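Chapter 4
Keeping Food Dry: Spices, Salt, and Shelf Storage

Learning goals
After reading this chapter you should be able to explain why dried foods spoil, choose a suitable container for a given product, and set up a simple rotation system for a small kitchen or shop.

4.1 The problem of moisture

Dried foods keep because most of their water has been removed. Mold and bacteria need water to grow, and a peppercorn or a dried bean has very little to offer them. The trouble starts when water gets back in. Salt cakes, sugar hardens, and ground spices form lumps that no longer pour.

Air is the usual source. A jar left open beside a boiling pot takes in steam every time the pot is stirred. Ground spices suffer more than whole ones, as grinding exposes far more surface to the air. For the same reason they lose their smell sooner.

Anjana Marikar kept a spice counter in Golholm for many years, and her stock notes are used throughout this chapter. She bought cinnamon and cloves whole from a wholesaler named Ekanayake and ground them in batches of 400 grams, every Thursday morning. A batch that had not sold after 2 weeks was marked down. In May, when the air in the shop was at its most humid, she ground half as much.

4.2 Choosing a container

A good container keeps out air, light, and insects, in that order of importance for most goods. Glass seals well but lets in light. Tin blocks light completely, though it can rust at the seams if it is washed and put away damp. Plastic is cheap and light, but some kinds take on the smell of what was stored in them.

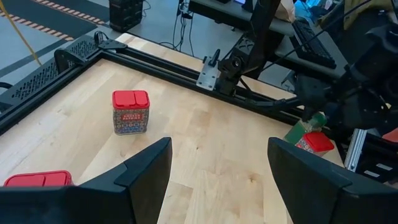
The lid matters as much as the body. A screw lid gives the tightest seal and is the slowest to use. A flip lid is quick, and cooks tend to close it again, but its hinge wears and the fit loosens with time. For a spice used daily, a fair seal that is always shut beats a perfect one left open on the counter.

4.3 Bulk goods and the work surface

Rice, flour, and lentils are bought in larger amounts and call for a different approach. They are usually held in a bin, and a smaller supply is moved to the kitchen as needed. Pour on a clean, dry table with space on all sides, and wipe up spills before they draw insects.

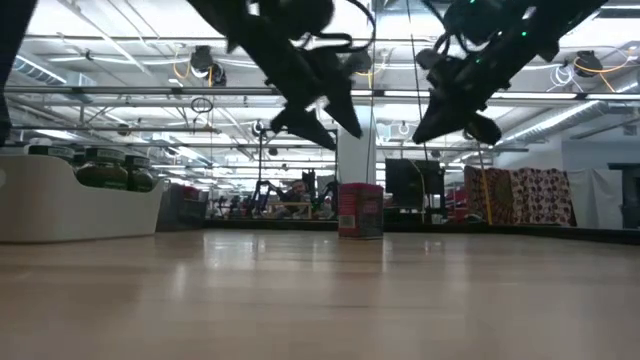 Figure 4.2 A large white plastic bin on a light wooden tabletop.

Do not top up a bin that still has old stock in it. Empty it, wipe it, let it dry, and put the old stock back last — on top, where it will be used first.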